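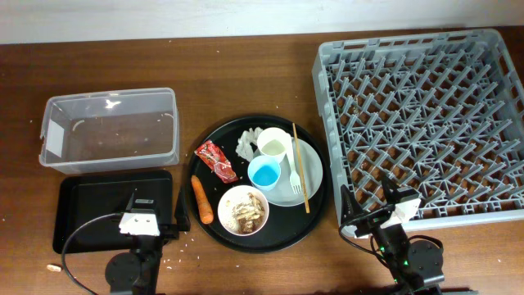
# Morkusach clearing set: round tray, flat tray, clear bin and dish rack

I bought this set for the tea room at our community hall in Clunport, where we do a lunch on the first week of each month and a smaller tea in between. It comes as a round black tray, a flat rectangular black tray, a clear plastic bin and a light grey dish rack. Haddad, the kitchen shop on the high street, sells the four together or singly. I paid for the lot and have had it for 28 weeks, so I think I can say what is good about it and what is not.

## The round tray

I use this more than anything else in the set. It takes a large dinner plate with a bowl beside it, and there is still room for wrappers and odds and ends. We clear by putting a plate on one side, standing the cups on the plate, and scraping leftovers into the bowl. Done that way, one person can bring most of a table's mess to the sink in one trip.

The surface is a bit slippery. A plate will slide if you tip the tray, so paper cups with a drop of milk left in them need watching. I put a damp cloth under the plate when I carry it down the ramp. Najwa Darwish, who runs the lunches, doesn't bother and has had one accident.

It doesn't catch everything. Rice is the worst. If you scrape a plate at the table, grains end up all over the wood on the side you are scraping from, and you will want a brush. A deeper rim might help, but then it would be harder to get a plate on and off.

## The flat tray

Black and glossy, with a low raised rim. I wanted it for cutlery and have ended up using it for whatever is clean and waiting to go back in the cupboard. It shows every fingerprint and every water mark. If you have hard water, as we do, you will be wiping it constantly. It has not warped or scratched badly. I would have preferred a matt finish.

## The clear bin

An open box with slightly rounded corners and no lid. We use ours for dry rubbish: wrappers, paper napkins, peanut shells after the quiz. Being able to see through the side means people don't drop a teaspoon in by mistake, or if they do you can find it.

Crumbs cling to the bottom after it has been emptied. Knocking it out over the outside bin shifts most of them and a rinse does the rest. Don't put wet food in it unless you are prepared to wash it there and then. It has no handles, and when it's full you have to carry it with both hands. I did ask Haddad about a lid and they said Zalta makes one that nearly fits. I have not tried it.

## The dish rack

This was the part I was least sure of, and it has turned out to be the best value. 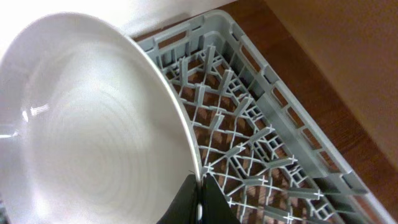
The pegs are short. For side plates and ordinary dinner plates they are fine, and the plates stand up without leaning on each other too much. Our biggest white plates are wide and fairly deep, almost like shallow bowls, and they need a bit of care going in. I start those at one end and leave a gap between each one. If you push them close together, the rims knock.

The floor is an open grid and there are slots along the sides, so water goes straight through. That is good for drying but it does mean the water ends up on whatever is underneath. There was no drip tray with ours. On a draining board this doesn't matter. On a wooden table it does, and I now put a folded tea towel under it, which is soaked by the end of a lunch.

Cleaning the grid is fiddly. Bits of carrot peel get stuck where the ribs cross. An old toothbrush is the only thing I have found that gets into the corners. It has been through the hot wash at the hall several times with no change in shape, though the grey has gone slightly dull.

## Delivery and price

The set arrived in a single box with too much plastic wrap. One of the trays had a chip on the rim and Haddad swapped it within 7 days. The full set cost me 140, which seemed dear for plastic at the time. If you only want one thing, buy the rack. If you clear tables for a lot of people, get the round tray as well. I'd leave the flat one unless you don't mind polishing it.

Lakshmi Pai has asked to borrow the set for the school fair in June, and I've said she can have everything except the rack.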